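Siltton 台下净水器 安装与使用手册
第3节 安装、首次冲洗、换芯

开工前先看完本节,别边装边翻。

3.1 准备
工具:活动扳手、十字螺丝刀、生料带、抹布两条、水桶一个。
箱内:主机、滤芯2支(已装在主机内)、三通球阀、白色PE管、黑色废水管、鹅颈龙头、电源适配器、管卡若干。
缺件别硬装。联系购买的门店,报机身侧面标签上的序列号。

注意:本机只接市政自来水,冷水。井水、热水、太阳能回水都不行。

3.2 选位置
1. 主机竖放,放橱柜里,离插座近一点,别放在插座正下方。
2. 主机上方留出30厘米,换芯要往上拔。
3. 柜底要平。柜底发霉、鼓包的先处理好再装。
4. 冬天会结冰的阳台、外墙柜不要装。冻裂不保修。

3.3 接进水
1. 关总阀。打开厨房龙头,放掉余压。
2. 拆下冷水角阀上的软管,桶放在下面接水。
3. 三通球阀缠生料带,顺时针,6圈。缠反了会漏。
4. 三通装到角阀上,原软管接回三通另一头。手拧到底,再用扳手带一点点,别使蛮力,铜件会裂。
5. PE管切口要平,剪刀剪的斜口一定漏。插到底,回拉一下,拉不动才算到位。
6. 扣上蓝色管卡。

3.4 装龙头
1. 台面已有预留孔的,拆掉孔盖直接用。没有的要开孔,石英石、岩板请找专业师付,自己开容易崩边。
2. 台下先看清楚,避开横梁和水槽挂件。
3. 龙头从上往下穿,橡胶垫在台面上,锁母在台面下。
4. 龙头对准水槽再锁紧。锁紧后再转,垫片会跑偏。
5. 台面擦干净。
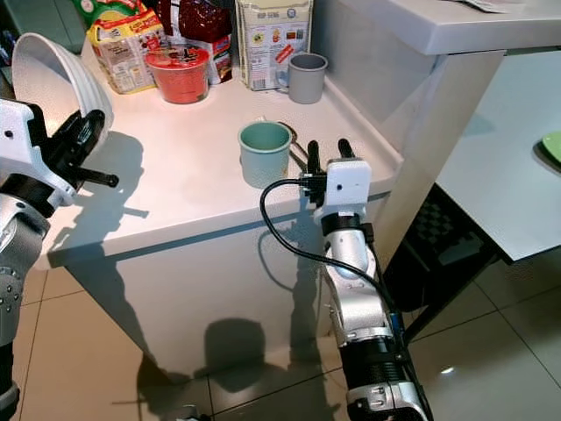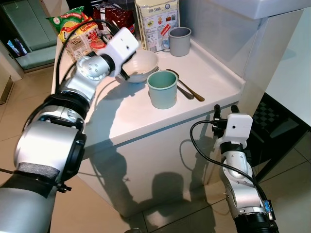 图3-4 厨房台面,台上有碗和浅绿色杯子

3.5 接废水
1. 废水管接到下水管,用废水夹固定,开孔在存水弯之前(靠水槽一侧)。
2. 管子不要打折,不要插进下水管太深。
3. 多余的管剪掉。盘成一大圈塞柜子里,以后十有八九被垃圾桶压扁。

3.6 通水检漏
1. 先别插电。慢慢打开总阀,再开三通球阀。
2. 用干纸巾把每个接头按一遍。纸巾湿了就关水,重插或重缠。
3. 没问题,插电。指示灯闪白色,机器开始自检,等灯常亮。
4. 过一会再按一遍接头。有的慢漏要压力上来才看得见。

小心:手湿别碰适配器。适配器挂高,别躺在柜底。

3.7 首次冲洗
1. 打开鹅颈龙头,连续放水30分钟。
2. 开头的水发黑、发灰,是碳粉,正常,放掉。
3. 水里有气泡、发白,也正常,放置后会散。
4. 关龙头,等机器停下,再开,再放一次,水清为止。
5. 冲洗的水不要喝,不要泡奶粉,不要倒鱼缸。拖地可以。

3.8 指示灯
白灯常亮:正常。
白灯慢闪:冲洗中,等着。
橙灯常亮:滤芯快到期,备芯。
红灯常亮:滤芯到期,换。
红灯快闪加蜂鸣:漏水保护动作。关三通球阀,拔电,擦干机底,查接头。底盘里有水警报不会停,务必擦乾。

3.9 换芯
前置芯6个月一换,型号Pekano PP-2。主芯看灯,水质硬的地方会提前。建议把换芯日期写在机身贴纸上,别靠记。
1. 关三通球阀,拔电,开龙头泄压。
2. 滤芯逆时针转90度,往上拔。会带出一点水,垫抹布。
3. 新芯撕掉封膜,密封圈看一眼,有没有歪、有没有脏东西。
4. 对准箭头插入,顺时针转到底,听到咔一声。
5. 开水,插电,长按复位键,灯变白。
6. 按3.7再冲洗一遍。别偷懒。

注:两支芯不要同时拔。先换一支,装好,再换另一支,不会装错位。

3.10 长时间不用
出门2天以上,关三通球阀,拔电。回来先放水再喝。
7月这种天气,柜子里闷,停用后放水时间加长。
旧机型Gekitley接头的用户,需另配转接头,箱内不含。

3.11 常见情况
出水小:先看三通是不是全开,再看PE管有没有被压。都没有,多半是前置芯堵了。
机器一直响不停:龙头没关严,或者进水压力不够。
废水一直流:关三通,拔电,联系售后。不要自己拆机。
水有味道:没冲够。再放。
龙头滴水:刚关时滴几滴正常,一直滴就换阀芯。

售后请找Fragkou授权网点,带上购机凭证。无凭证按出厂日期算保修期。

手册修订:2024年11月10日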